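FOR IMMEDIATE RELEASE
4/3/21

Skevau opens sign-ups for its Clear Table evenings

Hi, I'm Dagim Demissie, and I run the home program at Skevau. I'm told a press release should be written as if somebody else had written it, but I've tried that and it comes out stiff, so you get me instead!

The news first. Starting today, anyone in Brerness can sign up for Clear Table, our free program for people who would like their kitchen table back. We have 204 places in the first round, and 900 printed sorting guides are sitting in boxes in our hallway, ready to go out to anybody who wants one (you don't have to join to get the guide, just ask).

The idea is small. You pick one evening a week, you sit down at the table with whoever you live with, and you sort what's on it. Food scraps go in one bin. Wrappers and packets go in another. Snacks you haven't opened go back in the cupboard, preferably the same cupboard every time – this is the part my own family still argues over. Then you wipe the table down and you're done. Most people in our November trial told us the sorting itself was quick and the arguing took longer.

We ran that trial with Jitden, the kitchen supply shop on the corner of our street, and they're back for this round as well. They're putting up 1,000 countertop bins with lids, and every household that signs up gets 2 of them, one for scraps and one for everything else. I've had mine on the floor next to the table all winter and I'm very fond of them (the lids come off in one piece, so you can rinse them in the sink).

A few things people asked us during the trial, so I'll answer them now. Yes, you can join if you live alone. Yes, peels and leafy bits count as scraps, and so do pits. Shiny wrappers don't go in with paper, even when they feel like paper, and if you can't tell, crumple one in your fist and let go. If it springs back open, treat it as plastic. Chopsticks are the thing we got the most mail about! Plain wooden ones can be snapped and put in with the scraps, lacquered ones can't. And please don't soak your packets before sorting them, a shake over the bin is plenty.

The sorting guide was put together by Gebremichael, a little print studio that has been patient with me through a great many changes to the page on onion skins. It folds flat and fits on the inside of a cupboard door.

Sign-ups are open at the Skevau front desk and at the Jitden counter during shop hours. Bring your address and tell us how many people eat at your table, so we know which size of guide to send. Bins go out in the order names come in.

A round white table with things lying on it:

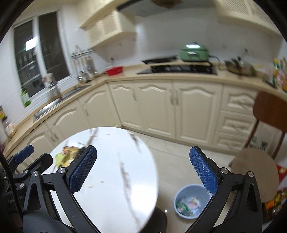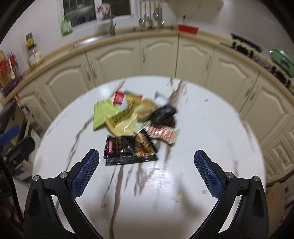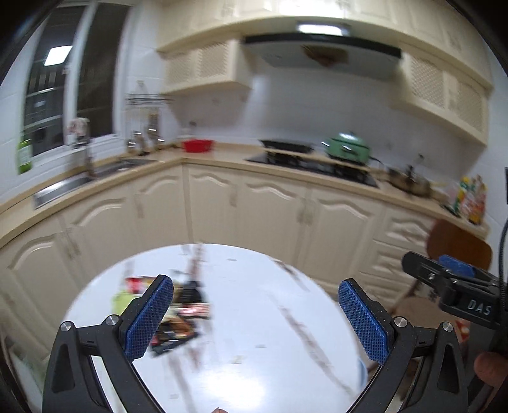 Tsion Sisay wrote back after reading a draft of this that she'd like the evenings to start earlier, since her kids are no use for sorting anything once they've had supper, and she wanted to know whether tea bags count as scraps. She also asked for a second guide, because the first one got splashed and the part on tea is the part she can't read. Both guides and tea bag answers can be had at the front desk.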